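2/25/24

Second day with the Haltent kit. I went in to the shop around lunch even though it's Sunday, so I could get some hours on it before Rizwan Weerasinghe calls for our answer. The trial runs out in June, but the discounted price doesn't last that long and he has been polite about reminding me.

Spent the first hour on the mount again. The manual has you tighten the screws in one order and the sticker on the plate says another. I went with the manual. After that it homed fine and I could run the cup task from the menu.

The pads are the thing I keep going back and forth on. Haltent sells two kinds, and the hard ones come in the box. On thin plastic I'd want the soft ones, and those are a separate order — $300 a set, which seems like a lot for something that wears out. Thambiah offers a set that should fit the same fingers, but I haven't asked them for a price yet. 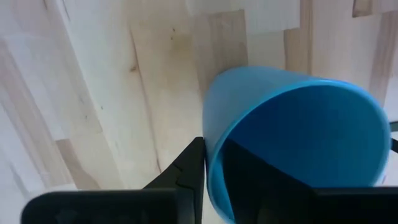

The force setting is buried three menus down and goes back to the default every time you restart the controller. I wrote to support about it, ticket 721. They answer fast, I'll give them that. The answer was that it will be fixed in the next update, with no date.

Ate lunch at the bench. Read through the service plan while I ate. It covers 10 visits, and travel is extra if you are outside the Dumenden area. We are well outside it. Need to ask Rizwan if that can be changed before anyone signs.

The wrist camera view is better than what we had from Cakberg. The picture comes up quicker and I didn't have to redo the calibration this morning. It still smears when the arm moves fast.
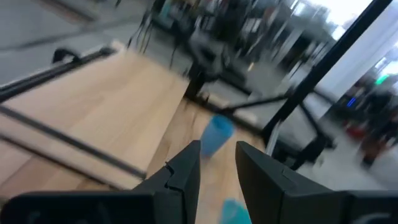
I turned the travel speed down in the afternoon and left it there. We don't need it fast. The cable at the wrist bothers me more — it pulls when the last joint goes all the way over, and the clip they send for it is too small.

If I had to decide tonight I'd say yes to the kit and no to the service plan. Will call Thambiah about the pads first. Home by six, leftover soup, too tired to write up the notes properly.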